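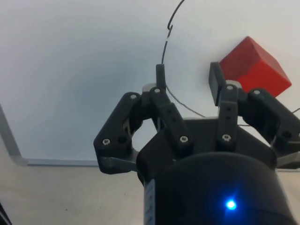
Halloumi going soft in the pan instead of browning

Print this thread | E-mail to a friend
Filed under: Cheese & Dairy, Stovetop

fluvel_kitchen
Bought a 200 g block from Kalogeropoulos and fried it in a nonstick pan with olive oil. It slumped and never got any colour. I've cooked halloumi for years and it has always held its shape. What am I doing wrong?

trindent54
Too much oil. Use a dry pan on medium-high and leave it alone until the edges colour. Pat the slices with paper towel first.

Iason Nikolaidis
I disagree about the oil. My mother used plenty and hers browned fine. Check the label. If it says "grilling cheese" it may be made differently, and some of those soften a lot more.

fluvel_kitchen
Label says halloumi, sheep and goat milk. I did skip the paper towel. Slices were thin, maybe too thin.

brarkineo
Thin slices are fine if the pan is hot enough. I cut mine like toast and give them 3 minutes a side. I soak the block in cold water first to get some salt out.

trindent54
Soaking just adds water to the problem. If it's too salty, buy a different one.

brarkineo
Not if you dry it properly afterwards. I've done it this way since February and it browns every time.

Iason Nikolaidis
Soak or don't soak, it has to be dry going in. I'd worry more about the pan – nonstick on low heat won't do much. Cast iron if you have it.

fluvel_kitchen
Tried again at lunch. Cast iron, thicker slices, patted dry, a teaspoon of oil. Good colour on both sides and it held together. Didn't soak it. Still a bit salty but I had it with watermelon.

trindent54
Leave out the teaspoon next time and see.

Iason Nikolaidis
Keep the teaspoon.

17 replies hidden in this category: Cheese & Dairy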